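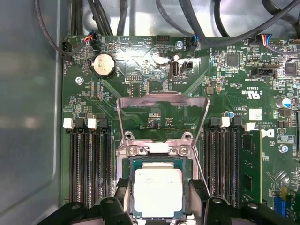
Premembridge Repair and Reuse Fair, 2020-09-27

We left at half past eight and were parked behind the old Sernier bakery by ten. The fair had been put off from February, and the organisers had capped entry at 141 people for each session, so there was no queue to speak of. Tickets were checked at the side door and we were sent round the hall one way, clockwise.

The sewing tables came first. Ainhoa Villanueva was showing how to turn a shirt collar, and she had done 11 of them that week for people who had dropped them off in advance. My own shirt was past saving, she said, but the buttons were worth keeping. I bought a card of grey thread and a darning mushroom.

Next were the clocks and radios, then a long stretch of computer parts sold by weight. Memory was the thing most people wanted and it had nearly all gone before we got there. I asked about a power supply for Doris, our elderly desktop, and was told to come back with the model number. I had left it at home on the kitchen table.

Lunch was soup and a roll in the yard. It was cold out but dry. The tea was better than last time — proper mugs, with a deposit.

Baltasar Aguirre gave the afternoon talk, on cane seating. He soaks his cane for less time than I do and keeps a wet towel over the coil while he works. He reckons he has done almost 1,000 chairs. The talk ran over and the microphone kept dropping out at the back, where we were sitting.

The tool library has moved to Sutherland Road and now opens two evenings a week. Membership is £13 a year. They had a good set of sash cramps but the waiting list for those goes into the new year.

Parking was free. The card machine only worked near the door, so take cash.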